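Re: [wrapping] clear film on oval items

> Is the knot gathered by hand or clipped? And does the film
> go on before or after? Mine slips every time. I have the
> Celeo roll, 300 mm wide.

Gathered by hand. Pinch at the top of the oval, right at the gather, and keep the rest of the hand around the front.

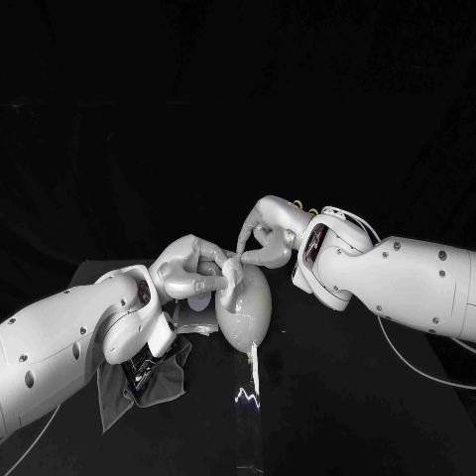 Pinch point at the upper edge.

On film: lay the strip flat on a dark surface, running toward you, and stand the piece upright on it, narrow end down. Glare shows where the film is creased. I cut 700 mm from a Pristard roll, which leaves enough to fold back 2 times.
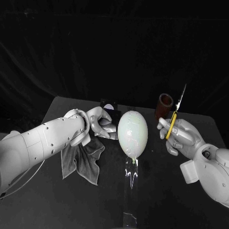
Tying the neck

Twist first, then hold the neck from both sides, directly over the balloon. Colour of the balloon makes no difference, but pale ones are easier to check under film.
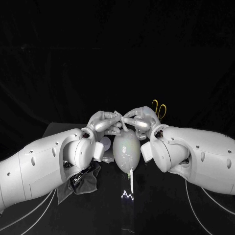
Tied neck held from both sides.

The Hutchins film is stiffer and I wouldn't bother with it.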